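Snack swap tables return to Jerketum community hall

March 27, 2025

The snack swap at the Jerketum community hall is open again after a winter break, with 13 tables instead of the nine set out last fall. It runs on Thursday evenings from 5:30 to 8 and will continue through the end of June.

The idea is simple. Visitors bring wrapped snacks from home, put them in one of the plastic bins on the tables, and take the same number of different ones. No money changes hands. Every item has to be individually wrapped and within its date, and anything opened or homemade stays out of the bins.

Last fall's swap drew 179 people over its full run. The hall on Sulletti Street holds 56 at a time, so on busy nights there may be a short wait in the lobby. Groups of more than six are asked to call ahead.

Rice snacks and crackers were the most traded items last season, according to the hall's newsletter. Hard candy moved slowly, and a box of it left over from the final evening went to the Tiongson Road food pantry. The pantry will take unclaimed snacks this season as well - a pickup is planned for the last Thursday of each month.

There are two changes this year. Snacks containing peanuts now have their own table by the side door, and a sheet for ingredient notes will be kept there. Packets with labels in other languages are still welcome, but people who can read them are asked to write a line or two on the sheet in English. The hall has also dropped the limit of five items per visit. The new limit is ten.

Poketti, the stationery shop next door, is lending extra chairs and will keep its parking lot open until 8:30 on swap nights. The number 26 bus stops across the street.

Sign-up is not required. Children under 12 need an adult with them. Anyone who would like to help set up can come to the side door at 5.

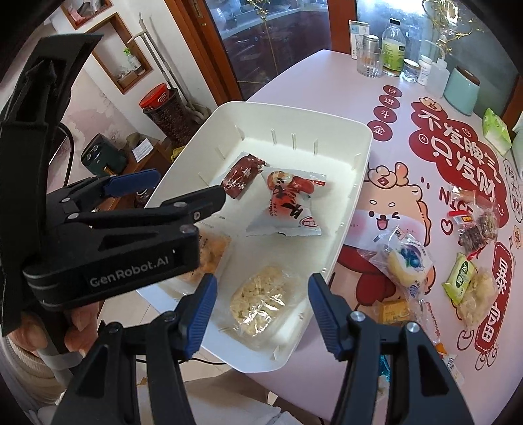
Wrapped snacks in a white bin on one of the tables, a puffed-rice-style piece among them.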